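This site uses cookies. By continuing to read you accept our cookie policy.

The Left Elbow

Vidmar had the cell from six until noon, and the left arm was drifting again. It was a small drift, 5 millimeters by the end of a shift, but the bricks went into bins by color and a small drift was enough to leave one on the rim.

She powered down, waited for the brakes, and put a hand under the elbow. Then she backed out the screws on the base plate, wiped the threads, and drove them in again crosswise. Two had been loose. She wrote that in the log under 11/26/20, with the cycle count, 1,023.

The wrist cable came next. Ladard liked it short. Vidmar gave it more slack, because a short cable pulled on the joint whenever the arm reached for the far bins. She homed both arms, ran the zero routine, and taught the pick points over from the start. That took most of an hour. Her coffee went cold on the windowsill.

At 353 on the new count she stopped it and read back the joint angles. They matched. She copied them down, saved the stills with the log entry, and sent the whole thing upstairs to Lillach.
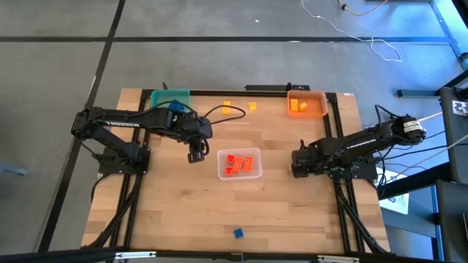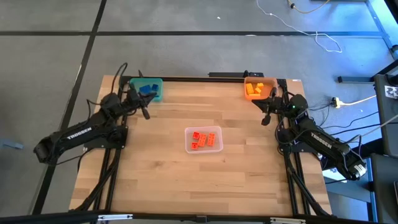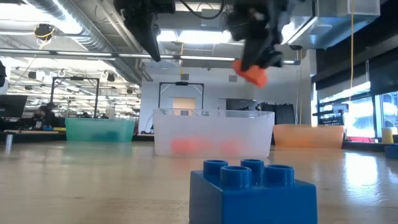
Setareh Asadi wrote back before noon that the slack was fine by her but the screws would only work loose again without thread locker, and would Vidmar please do the right base too before she went home.

Vidmar went to look for the thread locker.

Recent stories
Clestix in December
The Night Oiler
24 Hours of Belt Noise

Contact | Copyright | Back to top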